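Grullen to close its last two Caritton stores

Grullen, the discount housewares and variety chain, will close its remaining 2 stores in Caritton by the end of March. Staff were told at a morning meeting last week, and signs went up in the windows the same afternoon. Everything in both stores is marked down by a quarter to begin with, with deeper cuts to follow as the shelves empty out.

The company started as a single shop on Sutter Street selling kitchenware, towels and seconds from the mills. It did well enough to open a second location within three years, and by its tenth year it had a warehouse and a small fleet of trucks. Most of the growth came in the decade after that, when it took over leases from a failed drugstore chain and moved into towns too small to interest the bigger retailers. At its peak Grullen had 613 stores. It now has fewer than half that number, and the head office has said more leases will be allowed to run out this year.

Edeltraud Kaufmann managed the Sutter Street store for most of its later life and retired before the sale to Cerier. She says the trouble began with the warehouse. When Cerier bought the chain, it shut the Caritton warehouse and supplied every store from one centre farther south. Deliveries that used to come twice a week came once, and the seasonal goods often arrived after the season.

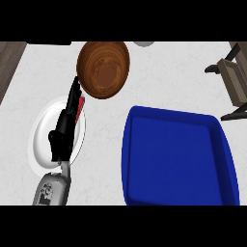

Cerier also changed what the stores carried. Grullen had always bought odd lots, so customers never knew quite what would be on the shelves, and many came in every week to find out. The new owner wanted the same items in the same aisles at every location. Prices went up a little to pay for the refits, and the dollar chains out by the highway were already cheaper on cleaning supplies and paper goods.

"We had regulars who came in for one thing and left with a full cart," Kaufmann said. "After the refit they came in for the one thing."

The closing of the two stores will put some 300 people out of work across the Caritton area, counting part-time staff and the contract drivers. Full-time employees with more than a year of service have been offered severance or a transfer, although the nearest store with openings is over an hour's drive away.

Gift cards will be honoured until the final day of trading. Returns on regular-priced purchases are being accepted for the next two weeks with a receipt, and all clearance sales are final. Layaway customers should pay their balance and pick up their goods before the middle of the month — the counter at the Sutter Street store is open until 8 p.m. for this. Shelving and fixtures will be sold last, and anyone interested can leave a name with the manager at either store.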